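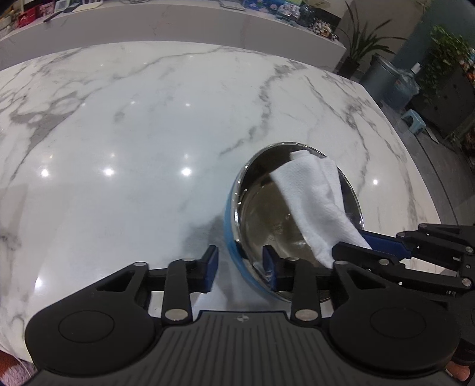
Steel bowl and paper towel, marble counter.

Home Notebooks Bindery Materials Search

Notebook, Decorated Papers Section
Monday, August
Entered by Elsa Eide

Work continued on the replacement endpapers for the Lusholm ledgers. The carrageenan size prepared on Friday was skimmed and tested at 9:40 a.m. Surface tension was acceptable, although the first blue spread too far and two sheets were set aside. Relu Manole added gall to the white only, and the blue was left as mixed. The second batch of color held its edge.

Alum was applied to 52 sheets by sponge. Twelve of these dried unevenly along the short side and should not be used for the ledgers. They are in the lower drawer and may be taken for comb practice.

The Morikawa stock accepts color better than the Grokmont, but it cockles when hung. Brândușa Filip recommends pressing between blotters overnight. The section has 239 sheets of Morikawa remaining. Reordering is to be discussed with Philomena Sarpong before the end of the month.
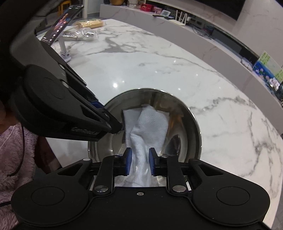
White cloth in the steel bowl, marble-patterned table.

Skimming strips were cut from newsprint as before. The strips used last time were too narrow and left a line of scum at the far end of the tray.

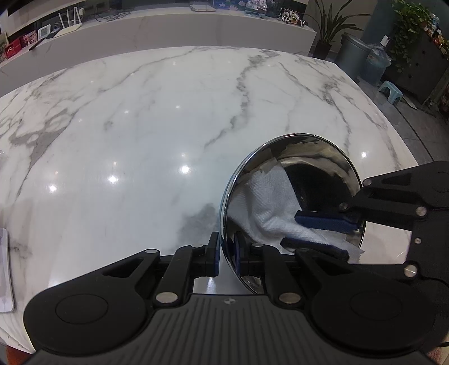 Vein patterns remain the weakest part of our work. The ledger originals show gray veins thrown first and then pushed aside by white, and our trials have been too regular in both width and spacing. Real stone is less orderly: on the white marble tabletop the diagonal streaks are heavier and darker on the left, with a cloudy gray patch among them, and the lines across the back are thin and branching. Trial 70 will therefore load the gray on one side of the tray only. Tudor Dobre asks that the brush be knocked against the wrist and not the stick, which gives smaller drops.

Outstanding: label the ox gall bottles; return the wide comb to Brundville; check the pH of the rinse water. The tray is covered and the size should last until tomorrow afternoon.

Contact the Section | Copyright Decorated Papers Section | Back to top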